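12/23/23

# Notes on abstention in language-conditioned block manipulation

The present entry records the method and principal result of the work carried out on the Hetska project between the winter and the end of November. A fuller account is in preparation. These notes are intended for colleagues who have asked for the details in the meantime, and for readers of this blog who followed the earlier entries on policy evaluation.

## Background

Hetska is a study of how a manipulation policy behaves when the instruction it receives does not identify a single object. A great deal of published work on tabletop manipulation assumes that each instruction has exactly one correct referent. In practice, operators seldom speak in that manner. They say "the star" when two stars are present, or "the red one" when several objects are red, and they expect the arm to do something sensible.

The policy examined here, Trnka, is a modest network. It accepts a camera view and a short written instruction and produces a planar displacement for a cylindrical end effector, which pushes objects across a flat work surface. It does not grasp. The decision to restrict the study to pushing was made early, on the grounds that grasp failures would otherwise dominate the error analysis and obscure the question of interest.

An earlier version of Trnka was trained by behavioural cloning alone. When presented with an ambiguous instruction it would choose a referent and proceed with apparent confidence. More troubling was a second behaviour, in which the arm began to move towards one candidate, changed direction partway, and finished by displacing a third object that had not been mentioned. I described this in a previous entry as averaging between modes. I now consider that description incomplete, for reasons set out below.

## Method

The revised training procedure adds one component, which we have called Fokus. It is a small head attached to the instruction-conditioned features, trained to predict a distribution over candidate objects before any motion is produced. The candidates are supplied by a segmentation stage that is held fixed throughout. When the entropy of that distribution exceeds a threshold, the policy abstains and returns a request for clarification in place of a displacement.

The Fokus head was trained on 3217 annotated episodes. Each episode pairs a view of the work surface with an instruction and a set of acceptable referents, which may contain one member, several, or none. Annotators were asked to mark every object that a reasonable listener might understand the instruction to mean. They were not shown the behaviour of the arm, and I would recommend this separation to any group attempting something similar. In a pilot round the annotators did see the arm, and their labels drifted towards whatever it had done. 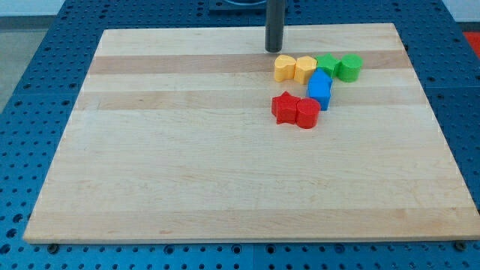
Ambiguity in Hetska is treated as a property of the instruction and the arrangement together, and neither is sufficient to determine it. The phrase "push the star" is unambiguous on many layouts and plainly ambiguous on others. With a green star in the back row and a red star nearer the front edge of the board, as they stand here, the phrase admits two referents, while "push the red star" admits one and "push the blue star" admits none. The two cylinders present the same difficulty, again in green and in red. Spatial expressions are harder to settle. "The star beside the cylinder" still leaves the red star as one reading, given that the red cylinder is touching it, but the green star also has a cylinder next to it in the back row, and our annotators accepted both.

Tight clusters were retained in the evaluation set by design. Objects in contact create a second problem that is distinct from reference: even when the intended object has been identified correctly, a push along the obvious direction may carry its neighbour with it. The segmentation stage also merges adjoining objects of the same colour more often than we had hoped. A yellow heart against a yellow pentagon, for instance, is a poor case for a method that leans on colour boundaries. Such errors propagate directly to the Fokus head, which cannot distribute probability over an object it has not been offered.

## Evaluation

The evaluation consisted of 56 layouts, none of which appeared in the training episodes. Each layout was presented with several instructions, and each combination was repeated under three random seeds. Between repetitions the objects were returned to their positions by hand, using a printed template. This is slow work and introduces small placement errors, which we elected to tolerate.

A trial was recorded as correct under one of two conditions:

- the instruction had a single acceptable referent, and the policy displaced that object in the requested direction; or
- the instruction had several acceptable referents or none, and the policy abstained.

All other outcomes were recorded as errors and assigned to a category by a reviewer who did not know which version of the policy had produced them.

## Result

The revised policy made fewer errors of reference than the cloned baseline under all three seeds, and the reduction was concentrated where we had expected it, among instructions that named a shape without a colour. The mid-course change of direction described above became uncommon. It did not disappear.

The remaining instances were instructive. In nearly all of them the Fokus head had placed its mass on a single object, correctly, and abstention was therefore not triggered. The displacement network nevertheless swerved. Inspection of the training demonstrations suggests that human operators often curved around an obstructing object in order to reach the intended one, and that the network has learned the curve without learning the conditions that call for it. This is why I regard my earlier explanation as incomplete: some portion of what I attributed to averaging between referents belongs to the path and has nothing to do with language.

There was a cost. The revised policy abstained on a number of instructions that our annotators considered perfectly clear, most of them involving spatial relations between objects in contact. An operator would find this tiresome. Lowering the sensitivity of the threshold recovered many of these trials but also restored part of the original error, and we did not find a setting that was satisfactory on both counts. The threshold reported in the forthcoming account is the one fixed before evaluation began.

## Limitations

The study was confined to a single arm, one family of rigid plastic blocks and written instructions in English. The segmentation stage was not retrained at any point, and it is possible that a better one would remove much of the difficulty with adjoining objects without any change to the policy – a comparison we ought to have made, and did not. The annotators were also all members of the laboratory and familiar with the vocabulary in use. Their view of what a reasonable listener would understand may be narrower than that of the general public.

## Next steps

Work in the new year will proceed under the name Drotgate, which replaces the fixed entropy threshold with a learned gate conditioned on the expected consequence of an error. Pushing the wrong block five centimetres is a minor matter if there is open space in front of it and a more serious one if it stands at the rim of the board. The present threshold makes no distinction between these cases.

The annotation guidelines have been revised in light of the disagreements over spatial expressions, and the new version will be posted here once the second group of annotators has completed its trial round. Requests for the existing guidelines may be sent to the usual address. Replies will be delayed until the laboratory reopens in January.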